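Curkley公布料箱抓取研究结果,同时提醒:别急着下结论

2019年12月20日

Curkley研究组今日公布一项料箱抓取方法的测试结果。该方法名为Nukis,让机械臂靠自己反复试抓来学习下手的位置,不依赖人工标注。类似的说法业内已经听过不少,研究组这次选择把失败的部分一并写进报告。

训练阶段共进行4000次试抓,历时大约20小时。随后的测试为900次,物件是形状规整的木块,料箱固定,光照不变。在这样的条件下,Nukis的表现优于研究组原先使用的人工规则。换上训练中没有出现过的物件之后,优势明显缩小;遇到薄片状和软质物件,两种方法几乎分不出高下。

“我不认为这能证明机器学会了抓东西。”项目负责人Elspeth Munro表示,“它学会了在这只箱子里抓这些木块。中间差多远,我们现在答不上来。”

Munro对同行常用的成功率指标也有保留。她指出,只要物件离箱壁足够远,很简单的办法也能拿到漂亮的数字,真正费事的是贴着箱壁和角落的那几块。报告因此把靠壁抓取单独列出,这一项的成绩并不好看。

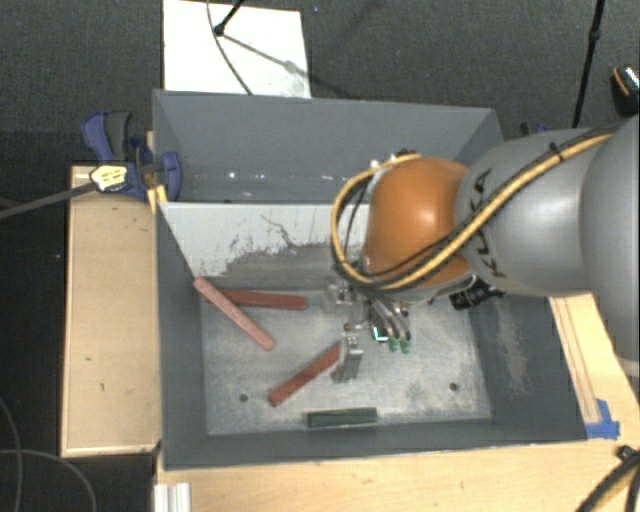
合作方Oberholzer曾希望在新闻稿中写入“可直接用于产线”,研究组没有同意。按照目前的测试,换一只料箱就要重新标定,夹爪磨损对结果的影响也还没有测过。Oberholzer方面表示,将等下一轮数据出来后再决定是否继续投入。

下一轮测试将在Fuvcombe的实验室进行,计划使用24种物件,由未参与训练的人员负责摆放。试抓记录会随报告一同公开,包括中途停机的部分。研究组欢迎其他团队用自己的设备重复这项测试,结果不一致的尤其欢迎来信。

媒体垂询请联系Curkley研究组新闻联络处。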